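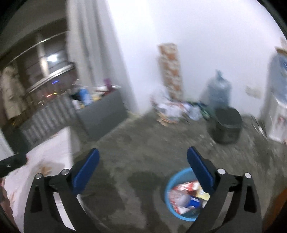 Volume is a poor measure of flexible packaging in a small waste stream, and in this unit all results are reported by mass. Bulk density is the mass of material divided by the volume it takes up in the container, air gaps included. For film and wrappers it is low and varies with how the material was dropped in. A small heap in a plastic basin, such as the one with the red-and-white wrapper lying over a crumpled translucent piece, changes height when pressed by hand and does not change mass. Fill level is still recorded, but only as a check on collection frequency.

Sorting categories

Items are sorted by what can be confirmed by hand and eye. Colour and printing are not evidence of polymer type. The Erlow sheet uses three categories for flexibles: clear film, printed wrapper, and metallized or foil. Where an item fits two, enter it in the later one. Paper with a plastic coating goes to composites on the second page of the sheet -- do not split it. 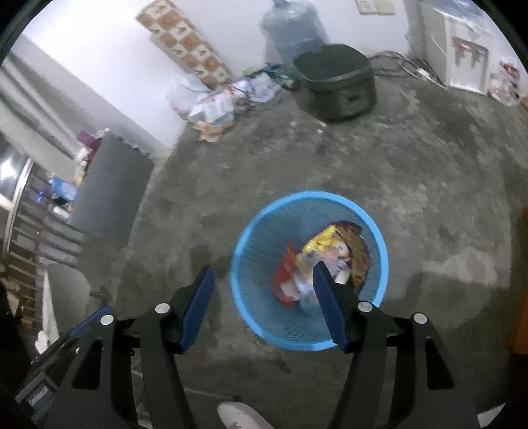

Figure 2. Snack wrappers in a mesh-sided wastebasket.

Residue is the main source of error at this scale. Crumbs and moisture are weighed with the wrapper unless the sheet says otherwise, and the same rule must hold for the whole audit. Prokopenko's Nedmont notes treat residue as its own fraction. Either method is accepted in the assignment if it is stated.

Sample size

Each group collects 30 container samples over 8 working days. Samples from one room on consecutive days are not independent, and Karpenko's method of pooling by room should be used before any variance is calculated. Reject a sample if the gross mass is over 2,000 g and log the reason.

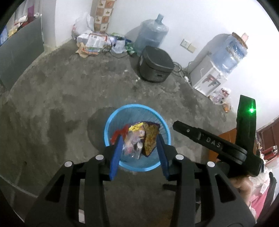
Tare mass is taken once per container type and again whenever a container is replaced. Nominal values from a catalogue are not accepted. With a light container, such as a round plastic waste basket kept on a concrete floor, grit on the underside can be a measurable share of the net result, so wipe the base before weighing. Record tare to the nearest gram. If a liner is used, its mass is part of the tare and a fresh liner of the same type must be weighed.

Reading for next class: Karpenko, sections 3 and 8. Sheets are due Jan 22, 2026.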